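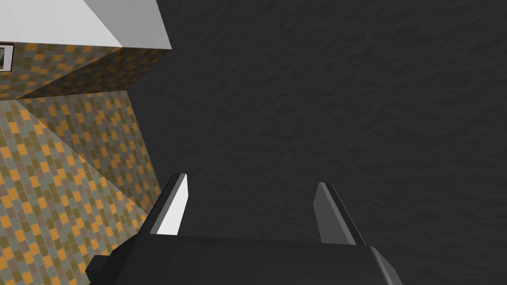 Two upright fingers with a wide gap between them.

ARVILLE, 1/25/20 — Pluvow says its new rain fee will cut flooding on the low streets by the river. The stormwater company has said things like that before, and plenty of people in Arville would like to see some numbers this time.

The plan, sent to customers this week, adds $4 a month to every household bill. Pluvow says the money will pay for wider drains along Liltisa Road and a new holding pond behind the old rail yard. Work is supposed to start in March.

What the letter leaves out is how much water the pond will hold, or which blocks it will help. Asked for both, Pluvow spokeswoman Ljubica Georgiou said the design was "still being refined" and that customers would "see the benefit over time." She would not say how much time.

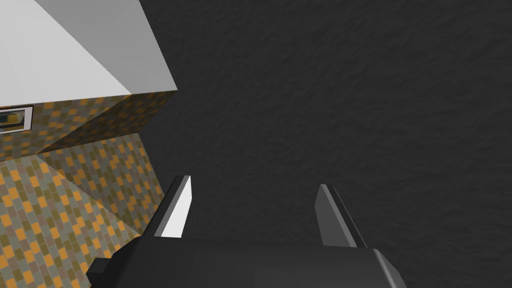
The last round of drain work took seven months longer than promised, and Liltisa Road still went under after the next big storm. Pluvow blamed leaves. Maybe so, but leaves fall every year.

Seo-ah Yoon runs Yoon Shoe Repair at the bottom of the hill and has pumped out her basement twice since the last project ended. She figures she has spent roughly $400 on hoses and fans.

"I'd pay the four dollars if somebody showed me a map," she said. "They showed me a brochure."

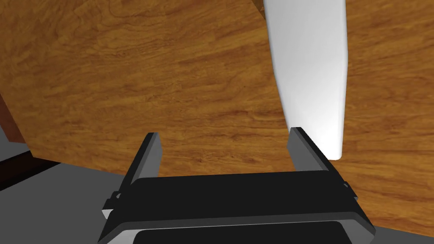
The fee does not need a public vote. Under its contract with the city, Pluvow can raise bills by up to $50 a year without a hearing, and the new charge comes to $48. Georgiou called that a coincidence.

The city council can still ask for the pond design before digging begins. As of press time it had not done so — and the fee shows up on the next bill either way.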